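Clasificar objetos leyendo etiquetas escritas a mano: receta rápida
Notas de Griet Mertens. Julio, segunda versión (la primera tenía un error en el paso 4, gracias Gadisa) 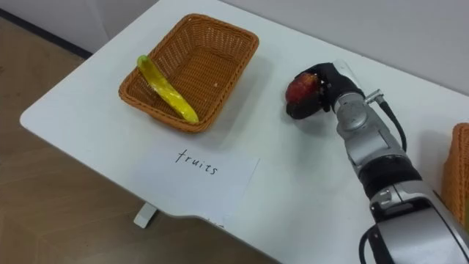 Qué hace falta

Brazo con mano articulada, cámara en la cabeza, mesa clara. Cestas iguales, a propósito: si son distintas la política aprende el color de la cesta y pasa del texto. Hojas blancas, rotulador negro fino. Fruta de juguete y lo que tengáis para las otras categorías.
El paquete Grarum instalado. Con Nater también funciona, pero hay que tocar los nombres de las articulaciones.

Paso 1. Etiquetas

Escribidlas a mano, en minúsculas: "fruits" y el resto igual. Cada etiqueta delante de su cesta, plana. Nada de cinta brillante encima. Que escriban varias personas, con una sola letra el modelo se la aprende de memoria.

Paso 2. Grabar demostraciones

Una demo = un objeto, de la mesa a la cesta. Nosotros grabamos 1.504, unas 40 por sesión. Cambiad las etiquetas de sitio entre sesiones, no durante. La pinza se cierra despacio, sobre todo con lo redondo, que rueda.
Si se cae el objeto: no borrar. Marcar como "fallo" y seguir.

Paso 3. Filtrar

Fuera las demos con la etiqueta tapada por el brazo al principio del episodio. Si se tapa después da igual, el texto se lee en el primer fotograma y se guarda. Nos quedaron 706 despues del filtro. Duele, pero entrena mejor.

Paso 4. Entrenar

Congelad el codificador visual las 2 primeras épocas, luego soltadlo. Tasa de aprendizaje baja. OJO: la instrucción va vacía. Si le pasáis "pon la manzana con la fruta" ya no estáis midiendo lectura, estáis midiendo otra cosa. Ese era el error de la v1.

Paso 5. Evaluar

Tres pruebas, en este orden:
- etiquetas en su sitio habitual
- etiquetas intercambiadas
- hojas en blanco (tiene que ir al azar; si acierta, algo se está filtrando)

La segunda es la que importa. Wim la repite con letra suya, que es malísima, y ahí es donde se ve si lee o no.

Problemas frecuentes

Va siempre a la misma cesta: mirad el reparto de posiciones en el paso 2, casi seguro está descompensado.
Suelta antes de tiempo: subid el umbral de apertura de la mano.
No ve el texto: resolucion de entrada demasiado baja, o trazo demasiado fino.

Falta la parte de categorías nuevas, la está escribiendo Floor. Dudas, al canal del grupo.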